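Workshop notebook, Uscombe bench
January 2025
Subject: hide glue trials for the Sitlow chair repairs, continued from the December pages

The second batch of glue was prepared according to the Buvela sheet, with one change. The granules were soaked overnight in cold water and heated the following morning in the small pot with the lid on. The earlier batch had been left uncovered and had thickened by midday, which made the last joints of that session unreliable. Those joints have been marked in pencil on the test board and are excluded from the results below.

The test pieces are beech, cut from the offcuts of the replacement rails so that the timber matches the work. Each was planed, wiped and warmed beside the radiator before gluing. Pieces glued without warming gelled before the clamp could be closed, and this will be recorded as a failure of method and not of the glue. Clamping was by hand screw only. The sash clamps are still at Sitlow and should be returned before any of the seat frames are assembled.

Breaking was carried out with the lever and hanging weights. The best joint held to 509 newtons before it parted, and the break ran mainly through the wood. The weakest was a piece with a visible gap at one corner, and its figure should not be used for comparison. Colleagues repeating the trial are asked to add the weights slowly and to write down the load at each step, as the final reading was missed on one piece.
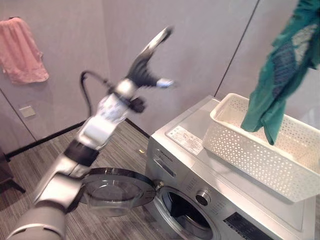 Fig. 1. Arm in motion, gripper open.

The Xie thermometer was compared with the older glass one in a pan of water. The two agreed well at the lower end, but the Xie instrument read 2 degrees high at working heat. All glue temperatures in this entry have been corrected. The aim was to hold the pot at 56 degrees, a little under the figure on the sheet, and the glue remained workable throughout. On one occasion it was allowed to rise too far and gave off a strong smell; that portion was discarded.

Salt was tried as a means of lengthening the open time. A small addition made little difference. A larger one gave longer to position the joint, but the dried film remained slightly tacky on the following day. It is therefore recommended that plain glue be used on the leg joints, where the fit is simple, and that the salted mixture be kept for the curved back rails, subject to a further test. The tacky pieces have been left on the rack by the window and are not to be moved.

Cleaning of the old joints has taken longer than was allowed for. Two of the chairs had been repaired previously with a white glue that does not soften in warm water and has to be scraped. Vinegar helped on one tenon, though it raised the grain. The mortises are to be cleaned with the narrow chisel only. One mortise wall has split and will need a patch let in before gluing.

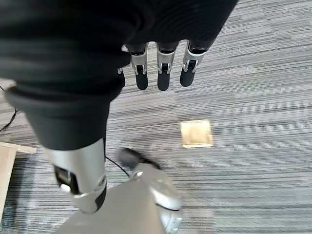
Can hide glue be reheated on a second day?
It can be, provided it was chilled overnight in a covered jar, but each heating weakens it, and glue that has been heated more than once should be kept for corner blocks and similar light work.

Stock: the remaining granules come to nearly 1000 grams, sufficient for the chairs but not for the Sitlow bench if that work is confirmed. The order to Buvela should state the same grade as before. The tub opened in December has been relabelled, its first label having come away in the damp.

Outstanding: repeat the salted joint with half the quantity; cut a further set of beech pieces; replace the cord on the lever; enter the corrected temperatures in the main Uscombe register.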